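Hi Lilian,

You asked for the October report on the Tamstead food table to be shorter than the last one, so I've left out the meeting notes and kept it to what we did, what we spent and what's bugging me.

## Where we are

We're open in both places now, Tamstead and Crichton, and the Crichton side has finally picked up. Between them we had 224 households come through this month, mostly in the late afternoon, when people are on their way home with kids in tow. Tamstead is still the busier one by a long way. Crichton gets folks who stay longer and want to talk, and I've stopped trying to hurry that along -- two of them ended up asking for the bus pass form, and one is starting the budgeting class.

The fresh produce deal with Hundora is in its second month. They bring whatever the stores couldn't place, so we get a lot of one thing and then none of it for ages. Squash, for example. So much squash! Oduor Mrema put together a recipe sheet for it and we ran out of copies before we ran out of squash. 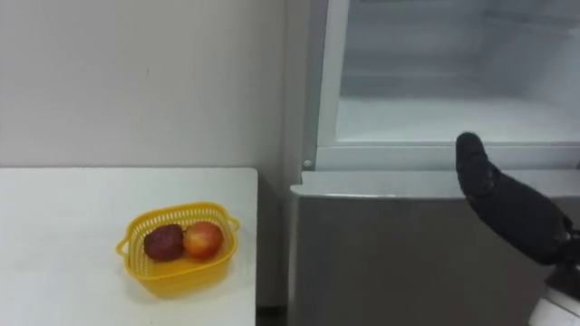 Setting up takes less time than it did in the summer, and most of that is down to dropping the big crates. People were shy about digging through a deep crate with a line behind them. Now we put food out in small containers like the yellow basket with the loop handles, refill as we go, and keep the rest in back. It's more walking for us, but the leftovers at closing are in much better shape and I'm throwing away less.

## Money

We've spent $2549 of the grant so far. The biggest piece is the van, and the van is also my biggest headache. The Kemstead run is farther than I figured when I wrote the budget (my fault, I measured it from the wrong end of the county road), so gas is over. Storage is under, and I'd like to move the difference across if you're okay with that. I've also set aside $1000 for winter heating at Crichton and haven't touched it.
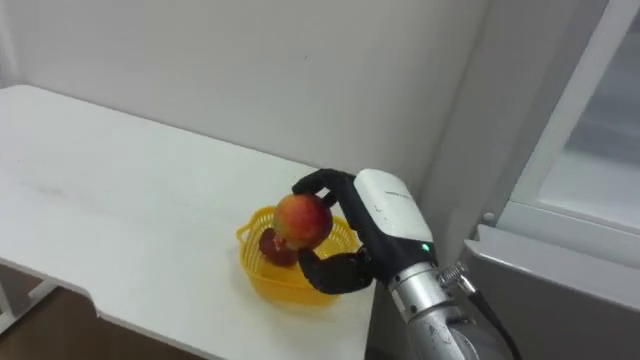
Fruit is what people ask for first, every time, and we never have enough. Apples and bananas go in the first hour. The less usual stuff is slower, and I'd love to do tastings so folks can try before they take any home. Something like the dark red fruit in the yellow basket could sit there all afternoon if a family has never cut one up before, and that's an easy thing to fix with a knife and a few paper plates. I'll need to check the food handling rules for Crichton first.

## Still to do

- Get the second key for the Crichton side door
- Reprint the squash sheet, with Spanish on the back
- Ask Hundora for 7 days' notice on large deliveries -- right now we get a phone call from the driver
- Finish the household survey (Oduor has the forms)
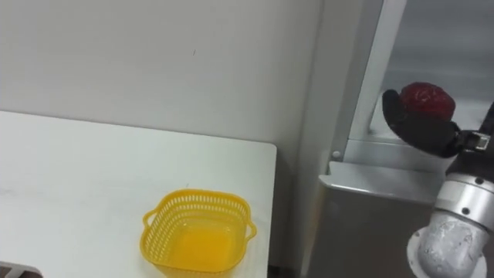
*White table and yellow basket, by the wall.*

On the gas and storage swap, could you let me know before I put in the next van order? The receipts are in the same folder as before, and I'll add the Kemstead ones once I've copied them.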